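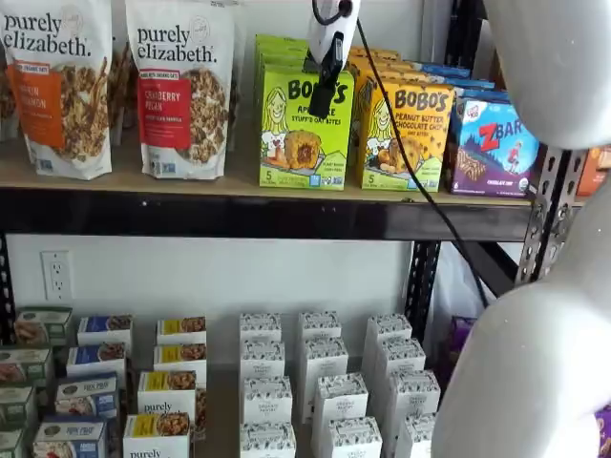

The Long Life of the Village Shop

When the last shop in Woltmont closed, people in the village had to drive to Allomberg for a pint of milk. The bus went twice a day and didn't run on Sundays. For anyone without a car, a forgotten loaf meant a morning gone.

The shop reopened in June under new owners, in the same building with the same bell over the door. It serves 900 people, plus walkers in the warmer months. Most of its trade still comes from bread, milk, newspapers and stamps, and the margins on all four are thin.

Small shops have always made their money on the extras. In the past that meant tobacco and sweets. Now it is more likely to be coffee, cereal, snack bars and anything a person might eat in a car. These goods keep well, take up little room and don't need a fridge, and fridges are what push up the bills. The Woltmont shop replaced 2 old chillers before it opened and still spends more on electricity than on rent.

Buying is the other difficulty. A supermarket orders by the lorry load. A village shop may want six of something, and many wholesalers won't deliver an order worth less than £1000. Woltmont gets round this by sharing a delivery with the shop at Iltex, eight miles up the valley. The boxes are split in the car park on Thursday mornings.

Opening hours are seven until six, with a half day on Sunday. The post counter shuts at four.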